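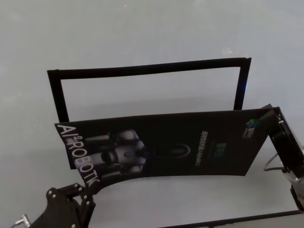 4. Setting up sign-in alerts

Your Modura account will tell you when somebody signs in from a phone or computer it hasn't met before. It will also tell you when that somebody is you, on holiday, at two in the morning. Leave the alerts on anyway.

1. Open the Modura app and tap your initials at the top right.
2. Choose Security, then Alerts. If you see Alerts (old), back out and update the app. The old page still saves your choices and then ignores them.
3. Switch on New device and Password change. Leave Weekly summary off unless you enjoy weekly summaries.
4. Under Send to, pick an email address that you can open without your Modura password. People do get this wrong, and the support desk at Todholm has a special sigh for it.
5. Tap Send test. The message should arrive within 20 seconds and has the subject line "Modura test alert".
6. Type the six-character code from the message into the box and tap Confirm.

Note: The code lapses after 19 minutes. Ask for another by tapping Send test again. Only the newest code works, however fond you were of the first.

Caution: A real alert never contains a link. It gives the device, the town and the time, and asks you to open the app yourself. If a message offers a big friendly button marked "Secure my account now", somebody else would like your account. Delete it, or forward it to the support desk first if you're feeling public-spirited.

Caution: Modura staff will not ring you for your code. Nor will they text, or send a parcel-delivery notice with oddly strong opinions about your password.

If the test doesn't arrive

7. Look in your junk folder. Tremov mail users should look in Promotions as well, where Tremov files anything it can't be bothered to read.
8. Check the address for typing errors. Then check it again — the second look is the one that finds them.
9. Still nothing? Go to Help, Contact, and quote error 76 if the app shows it.

Accounts opened before November need to repeat steps 3 to 6 once after updating to version 18. Earlier settings are not carried over.

Section revised March 1, 2024 (F. Pálfi)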